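Grasp retries, part two

March 30, 2021

I spent most of last week on the retry logic in Hurkar, which is what I call the planner that sits on top of the Mollah driver. The old version did something dumb. When a grasp failed it went back to the home pose and planned the whole reach again, with the same target, and usually failed the same way.

The new version backs off a short distance, takes a fresh wrist view and replans from there. I capped it at 4 attempts. After that it stops and writes the joint log to disk.

I ran 218 picks to compare. The old code gave up on 31 of them. I haven't finished sorting the new logs, so no number for that yet, but the planning time is easy to read off: a retry now costs me 200 milliseconds — it used to be well over a second.

One thing still bugs me. The segmentation is shaky on the low cardboard tray, where the tan inside and the brown walls are close in color. I may try depth edges there before I touch the planner again. If that works I'll merge it in May.
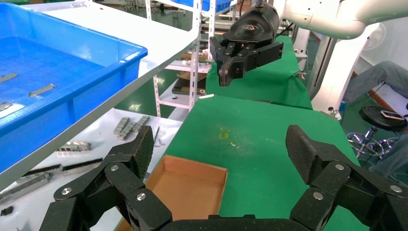
Wrist view over the green mat, with the tray between the fingers.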